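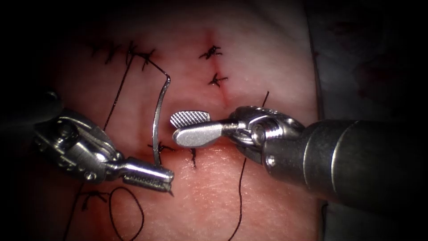

Hay tres variables que determinan si un punto simple aislado queda bien: la distancia al borde, la profundidad y la tensión del nudo. Las dos primeras se corrigen mirando. La tercera no, y es la que me ha ocupado casi todo febrero.

Apunto lo que he ido fijando con las almohadillas de silicona, por si a alguien le ahorra material. Supongo que el lector ya distingue un porta de una pinza de disección y que sabe hacer un nudo cuadrado.

Almohadillas. He usado dos, la Vultell de tres capas y la Dalimia de una sola. La Vultell lleva malla entre la capa superficial y la intermedia, con lo que aguanta mejor la tracción lateral y no se raja en cuanto se aprieta de más. La Dalimia se desgarra antes, pero tiene una ventaja: el desgarro avisa. Si el hilo corta la silicona al cerrar el segundo seminudo, la tensión era excesiva. Para aprender a medir la fuerza prefiero la barata. Para series largas, la otra.

Incisiones. Las que vienen hechas de fábrica suelen ser demasiado rectas y demasiado abiertas. Conviene hacer alguna propia, con hoja del 20, y dejar al menos 4 cm entre una y otra. Con menos separación, los puntos de una línea tiran de los bordes de la siguiente y ya no se sabe qué se está corrigiendo.

Aguja. Curva, cogida a dos tercios de la punta. Más atrás se dobla; más adelante falta recorrido y la punta no asoma por el otro labio. La entrada va a 90 grados respecto a la superficie, y el giro sale de la muñeca siguiendo la curva. Empujar en línea recta es el error más frecuente y el que más agujas estropea. Las mordazas tienen que cerrar por completo antes de entrar: con la aguja a medio sujetar rota sobre su eje y entra torcida.

Paso de una punta a otra. El segundo instrumento se acerca abierto, por el lado libre, y la toma por el cuerpo, nunca por la punta. El primero no suelta hasta que el segundo ha cerrado. Parece obvio, pero en mis primeras series perdía la orientación en este momento y tenía que recolocar la aguja dos o tres veces por punto.

Hilo. Trenzado negro, por contraste sobre la silicona clara. El cabo largo es el verdadero problema: se cruza por delante de la incisión, se mete bajo las mordazas y acaba formando un lazo que no se ve hasta que se tira. Lo aparto hacia un lado antes de cada pasada - siempre el mismo - y no empiezo el nudo con hilo atravesado sobre la línea.

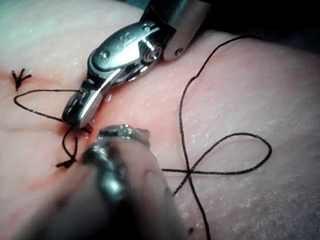

Las dos puntas junto a la línea de sutura, con el hilo negro cruzando la almohadilla.

Nudo. Primer seminudo doble, los dos siguientes sencillos y en sentido alterno. El doble mantiene los bordes juntos mientras se prepara el segundo. La tensión correcta deja los labios en contacto, sin reborde. Si la silicona se frunce a ambos lados, sobra fuerza. Cabos cortos e iguales.

Llevo un registro en una hoja de cálculo: 1014 puntos hasta hoy, en series de 13. La cifra de la serie es arbitraria, son los que caben en la línea más larga de la Vultell. Anoto separación, reborde y si hubo que repetir la entrada. La separación se estabilizó pronto. El reborde sigue apareciendo en los últimos puntos de cada serie, lo que atribuyo a la prisa.

Pendiente: probar la almohadilla Hayashi, que según el catálogo es más blanda, y repetir las series con sutura continua. También quiero comparar el hilo actual con un monofilamento, que tiene más memoria y exige otro nudo.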